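Home | Articles | Robotics | Standards and practice | Random page

Meltolberg Practice for Hand-Held Gripper Recording

The Meltolberg Practice is a set of working rules for people who record everyday tasks with a hand-held gripper, so that robots can later learn from the recordings. It covers paper, cloth and other soft items in ordinary rooms.

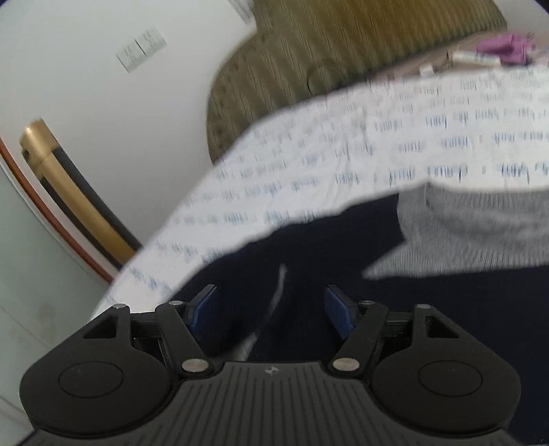 Origin

The first draft was written by Duyên Văn at Meltolberg and grew out of her notes on paper handling. Thịnh Lại joined for the second draft and added the rules on fabric, which many readers still think are the best part. A revised text came out in November and is the one in general use.

Handling rules

Paper is a wonderful teacher of patience! A sheet can bend, sag, slide and spring back in one short motion, and the rules give it a whole chapter. The operator starts with the fingers open, approaches at a steady pace and closes only when the pads are on both sides of the sheet. Pads are wiped before each session and checked for wear after every 100 recordings. Loose cables must be kept clear of the finger linkage.

Blurred frames are kept. Fast movement is part of real work, and the rules ask only that a recording with more than 40 blurred frames in a row be marked for review.

Privacy

Printed pages used in a session should carry no names, addresses or account details. Anyone who shares the room must agree beforehand, even if only a sleeve or a knee might show. Operators may withdraw a recording within 60 days.

Room setup

Rooms are left as people live in them, with cushions, clothes and small clutter in place. Only hazards are moved. Văn argued hard for this rule, and it gives the recordings a lovely variety.

Adoption

Gistar and Doãn both follow the full text. Idham uses the handling and privacy chapters but keeps its own file naming system.

See also: Cloth handling | Operator training | Consent forms

298 shares | 40 comments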